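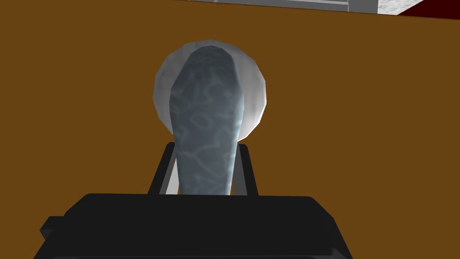
3月・水曜 作業ノート(把持まわり/認識と計画) 記入:自分 最終更新 19:40

朝からずっとRumusの手先視点とにらめっこ。先週からの持ち越しで、Plarkumが「把持中」と「把持前」をときどき取り違える件をやっている。指のあいだに物が見えているのに把持前扱いになって、プランナがもう一回アプローチを組み直そうとするやつ。見ているとわりとかわいい動きをするんだけど(つかんだまま小さくお辞儀する)、かわいいで済ませていると後段の配置計画が全部ずれるので、今日こそ原因を見つけたい。

先に環境メモ。Rumusはいつものブランチ、物理もレンダラもさわってない。セグメンテーションはGesachの先月の重みのまま。プランナはPlarkumのmain、ただし自分のローカルでは状態判定のところだけログを増やしてある。ログの集計はTejadaに投げている。集計のコンフィグを共有ディレクトリに置き忘れていたので、さっき置いた。ごめんなさい、誰か探してたら今はあります。

で、対象の物体。青灰色で、上が丸くて下に向かって細くなる、瓶っぽいような石の柱っぽいような形のあれ。表面に大理石みたいな白っぽい筋がうねうね入っている。チーム内で呼び名が揺れていて、ログを検索するときに毎回つらいので、このノートでは「筋もの」と書きます。その真後ろに大きい白い丸いやつがあって、これは「白丸」。白丸は円板か球か、この視点だけだと自分の目でも迷う。輪郭がカクカクしていてローポリなのは見てのとおり。

午前の仮説は「テクスチャのせい」だった。筋ものの模様がうねうねしているから、Gesachが筋を境界だと思ってマスクを細切れにして、把持判定に使う面積が足りなくなるんじゃないか、という。いかにもありそうでしょう? 自分もすっかりその気になって、模様をべた塗りの青灰色に差し替えたシーンを作って回した。結果、マスクはたしかにきれいになった。なったのに、取り違えは普通に起きた。えー。ここで10時半。コーヒー。

気を取り直して、差し替え版と元の版の失敗フレームを並べてみた。ログは全部で1,087フレーム、そのうち判定がひっくり返っているのが21フレーム。たいした数じゃないように見えるけど、プランナは1フレームでもひっくり返ると再計画に入るので、体感ではもっとひどい。21フレームくらいなら目で見られる量だし、昼までに全部見た。こういうのは下手にスクリプトを書くより見たほうが早い(と言いながら、途中で並べて表示するスクリプトを書いた。20分使った)。

見ていて気づいたのが、ひっくり返るのは筋ものの上半分が白丸に重なっているときばかり、ということ。指は黒くて内側の面だけ明るい灰色、そのすぐ向こうに白丸の白から薄い灰色のグラデーションが来る。つまり指の内面と白丸の下のほうが、色としてはかなり近い。Gesachの出力を重ねてみたら案の定、右の指の先っちょが白丸側のマスクに食われていた。先っちょだけ。でもこの先っちょが大事で、Plarkumの把持判定は「指マスクの上端と物体マスクが両側で接しているか」を見ているから、片方の上端が消えると「片側しか接してない=まだつかんでない」になる。あー、それだ。声が出た。

というわけで、犯人は模様じゃなくて背景の白丸と指の内面の明るさでした。午前の自分、残念!

ただ、ここで「じゃあ指の内面を真っ黒にしよう」とやりたくなるのをぐっと我慢した。Rumusのマテリアルをいじれば一発で直るけど、それはシーンを問題に合わせて曲げているだけで、別の色の物が後ろに来たら同じことになる。シミュレータは何でも変えられるのが良いところで、何でも変えられるのが怖いところでもある。前にもそれで照明を調整して直した気になって、翌週に全部戻したことがあるし(自分です)。

午後にやったこと。

その一、指マスクをGesachに頼るのをやめる。手先視点なんだから、指がどこに写るかは関節角と手先カメラの外部パラメータで計算できる。運動学から投影した指の輪郭を「確定」として先に塗って、残りの画素だけGesachに分けてもらう形にした。なんで今までこうしてなかったんだっけ、と思って履歴を見たら、昔はそうなっていて、カメラの外部パラメータがずれていた時期に外されていた。なるほどねえ。今は較正が合っているはずなので戻して大丈夫だと思う。念のため投影と描画のずれを測ったら、指の縁で最大3画素。もうちょっと小さいと思っていたので、あとで見る。とりあえず輪郭を3画素ぶん膨らませて使っている。膨らませると今度は筋ものの端をちょっと食うんだけど、接触判定にはむしろ都合がいい方向のずれなので放置。

その二、判定をフレーム単位からやめて、短い窓の多数決にする。これは前からやろうと言っていたやつ。窓は200ミリ秒にした。長くすると安定するけど、落としたときに気づくのが遅れるので、そこは好みというか、配置計画側の許容と相談。落下を早く拾いたい人は短くしてください、コンフィグに出してあります。名前はgrasp_vote_window_ms。もっといい名前があれば変えて。

その三、開度も見る。指の開きの値は関節側からタダでもらえるのに、把持判定が画像しか見ていなかったのはもったいない。指令値より開いたところで止まっていれば何か挟まっている可能性が高い。ただし開度だけだと何を挟んでいるかはわからないから、マスクと両方で「はい」になったときだけ把持中にする。片方だけのときは「不明」という第三の状態を返すようにした。ここが今日いちばん気に入っている変更! 今までは真か偽かしかなくて、迷ったフレームも無理やりどっちかに倒していた。不明のときプランナは再計画せずに手先をその場で止めて、次の窓を待つ。

この不明状態を足したら、Plarkumの状態遷移のテストがどさっと落ちた。遷移表が真偽値前提で書かれているところが思ったより多い。配置側の「把持中でなければアプローチへ戻る」という条件が、不明を「把持中でない」に含めてしまっていて、これだと元と同じお辞儀をする。そこは直した。把持前側の「把持中でなければ閉じる指令を出し続ける」も同じ形だけど、こっちは不明のときに閉じ続けても困らない気がするのでそのまま。困る気もしてきた。柔らかい物のシーンで誰か試してほしい。

夕方、元の模様のまま(差し替え版じゃないほう)で同じログを流し直した。ひっくり返っていた21フレームは全部、把持中か不明のどちらかに落ちて、把持前に倒れるものは無くなった。やった。再計画も走らない。お辞儀もしない。ちょっとさみしい。

ただし同じログの再生なので、閉ループで回した結果じゃないことは太字で書いておきたい(太字が使えないけど気持ちとして)。再生だと手先の動きは記録どおりで、プランナが止まったときに視点がどうなるかは出てこない。閉ループは今晩Rumusに積んで帰る。シードはいつもの並び、物体は筋ものだけ、白丸の位置を左右に振る。奥のほうの灰色の枠だか棚だかの構造物と、右上の石みたいなざらっとした白いブロックは動かさない。あの白いブロックも白いから、手先の向きによっては指の後ろに入ってくるはずで、本当はそっちも振りたいんだけど、いっぺんに変えると何が効いたかわからなくなるので次。

あと、茶色い面の話。平らで模様も何もない黄土っぽい茶色で塗ってあるので、セグメンテーションにとっては天国みたいな背景なんですよね。指の黒も筋ものの青灰も、茶色の上ならきれいに抜ける。今まで評価の数字が良かったのは、この背景に助けられていた部分がかなりあると思う。白丸が後ろに来た途端に指先を食われたわけだし。評価シーンの背景を見直す話は来週の打ち合わせに出します。反対されそうだけど出します。

Tejadaの集計について。状態が三つになったので、今までの正解率の列がそのままだと意味をなさない。不明を不正解に数えると数字が悪く見えるし、除外すると不明ばっかり返すやつが優勝してしまう。いまは不明の割合を別の列に出して、両方並べて見るようにした。ダッシュボードの幅が足りなくて列名が途中で切れているのは知ってます。直してません。

模様差し替え版のシーンは消さずに残しておく。今回の犯人ではなかったけど、Gesachのマスクが細切れになるのは本当で、元の模様だと筋ものの輪郭の内側に穴が空くフレームがいくつもある。接触判定では縁しか見ないから困らないだけで、重心を出そうとしたらたぶん効いてくる。配置計画で物体の軸を推定しているところ、あそこは重心を使っていたような。明日確認。

明日の自分へ。
・朝いちで閉ループのログを見る。先に動画を見ないで、先に遷移の表を見ること(動画を見ると楽しくて午前が終わる)。
・3画素のずれの出どころ。レンズモデルか、画素中心の半画素の扱いか、そのへん。
・配置側の軸推定が穴あきマスクでどうなるか。
・Plarkumのレビュー依頼、遷移表の変更と投票窓の変更は分けて出す。まとめて出すと怒られるし、自分がレビューする側でも怒る。
・Gesachの学習データに「指の後ろに明るい物」がどれだけ入っているか調べる。たぶん少ない。

19:40追記。閉ループ投入しました。最初の何本かだけ眺めていたら、不明で止まって、次の窓で把持中になって、そのまま配置に進むのが一回見られた。じーんとした。計算機は朝まで自分が占有しているので、急ぎの人はチャットで言ってください、途中で止めても再開できるようにしてあります。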